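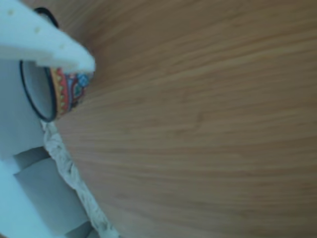
How often should you oil a wooden table?

Twice a year for most tables, more in the first few months after sanding. Ours gets done in May and again when the heating goes on.

Updated 02/03/2023

Wooden table tops - what works in our house

Been meaning to put this lot in one place for ages. Mostly for bare or oiled wood. Varnished tops are a different job, see the bottom.

Water test first. Few drops on the top, leave it while the kettle boils. Beads up - fine, leave it alone. Soaks in and goes dark - time for oil.

Everyday wiping
Damp cloth, well wrung out. Bit of washing-up liquid if greasy. Always along the grain, then dry with a tea towel. No scouring pads, no antibacterial sprays, no bleach. Those wipes in a tub are no good either, they leave it dull and slightly sticky.

White rings from mugs
Usually damp trapped in the finish. Try the cheap things first:
Hairdryer on low, keep it moving.
Dry cotton cloth and a warm iron, no steam, few seconds at a time. Lift and look.
Dab of plain mayonnaise overnight (smells, but it does shift the faint ones).
Still there? Fine wire wool with a little oil, light as you can, then wipe off.

Black rings
Worse. Normally water plus metal, often a tin or a plant pot left standing. Needs sanding, or oxalic acid from the hardware shop. Gloves, window open, read the packet twice. I'd sand.

Scratches
Light ones: rub a walnut half along it, then buff with your thumb. Sounds daft. Deeper ones: wax filler stick, go a shade darker than you think. Too pale always shows.

Dents
Damp cloth over the dent, hot iron on top, short presses. Steam swells the fibres back up. Won't work if the fibres are torn, and don't do it on veneer, it can lift.

Oiling
Clear the whole top. Wipe down, let it dry overnight.
Sand by hand if it feels rough. 180 grit is plenty for that, 240 to finish, 300 if you can get it and you're fussy.
Hoover the dust, then go over with a barely damp cloth.
Thin coat of oil with a lint-free rag. Thinner than that.
Wait 20 minutes. Wipe off everything that hasn't gone in, or you get tacky patches and they stay tacky for weeks.
Leave 12 hours, second coat the same way.
Keep mugs off for a few days after.

IMPORTANT - oily rags can catch fire on their own. Lay them flat outside to dry or soak in water before they go in the bin. Never scrunched up in a bucket in the shed.

Which oil
Been through a few. Endamell hard wax oil is what I use now, dries quick and dosen't go yellow. Pirkbridge do a cheaper danish oil, fine for benches and shelves, bit smelly indoors. Not olive oil, it goes rancid. Same with sunflower.

Crumbs in the joins
Wooden skewer or an old toothbrush. Not a knife, I've got the marks to prove it.

Sun fading
Move the fruit bowl and the place mats about every so often or you end up with pale and dark shapes all over. New table - leave it bare as much as you can for the frist few weeks so it colours evenly.

Varnished tops
Don't oil them, it just sits there. Damp cloth and dry. If the varnish is flaking, it's strip and start again - separate page for that when I get round to it.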